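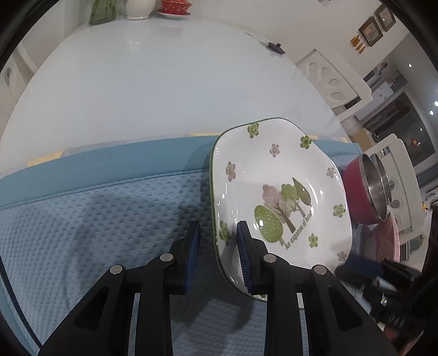
Gripper on the "An expanse of forest" plate, red pot waiting its turn.

So we're 9 weeks into the gripper work at Arkow and my job has changed more than I figured it would! I used to set tables and clear them (105 covers on a busy October night). Now I spend mornings with the gripper in my hand, picking up plates by the rim over and over so the machine can learn it from us. My wrist is sore in a whole new place - but my back feels great.

Ewan McPhee asked at lunch if we're training our replacements. Fair question. Management says all 12 of us stay on, and I'd like that in writing. Still, I kind of love the plate mornings. Pots are next week, ugh.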